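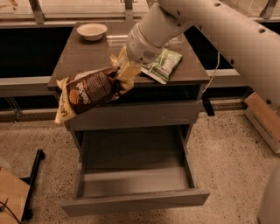

A robot arm holds a bag of chips over a small gray cabinet, with the lower drawer open.

Rendov says its household robot can now learn to tidy up snacks after being shown the job by a person working it by remote control. The company put out the claim in July along with a set of stills and a two-page summary. Neither answers the question most buyers will ask, which is how often the thing gets it right with no one at the controls.

According to the summary, operators at the company's site in Harnthorpe recorded 1,036 demonstrations over the spring. In each one a person steered the arm through the same kind of chore: pick something up, move it, put it in a drawer or a bowl, let go. The recordings were then used to train the software, which is supposed to repeat the job alone.

Of those 1,036 recordings, 658 were kept. Rendov says the rest were dropped for "quality reasons" and gives no breakdown. That could mean bad camera data. It could also mean the operators fumbled the bag. Chip bags crumple and slide, and a person driving a gripper from across the room can't feel how hard it is squeezing. If trained staff couldn't produce a usable run more than a third of the time, customers should be told why.

The summary does list the tests run afterward. There were 30 of them, all on one cabinet, and Rendov says the robot "completed the task in most cases." It did not say how many when asked by email. It also did not say whether a person was standing by to take over, or whether a run that needed a nudge was counted as a success.

The company's bigger promise is that owners will be able to teach the robot themselves. It says 5 demonstrations will be enough to add a new item or a new spot to put things, done either with a handheld controller or by pushing the arm through the motion by hand. No test results are given for that claim at all.

Rivals have made similar noises. Altıntaş, which sells arms to small packaging shops, offered teach-by-hand setup last year and later moved it to a paid add-on that comes with a visiting technician. Fladard dropped the feature from its home model before launch - the company said then that customers found the recording sessions tedious.

Rendov has not announced a price or a shipping date. It plans a public showing at Harnthorpe in the fall and says visitors will be able to try the controller. Asked whether they could also bring their own snacks and watch the robot put them away unaided, a spokesperson said the format of the event was still being worked out.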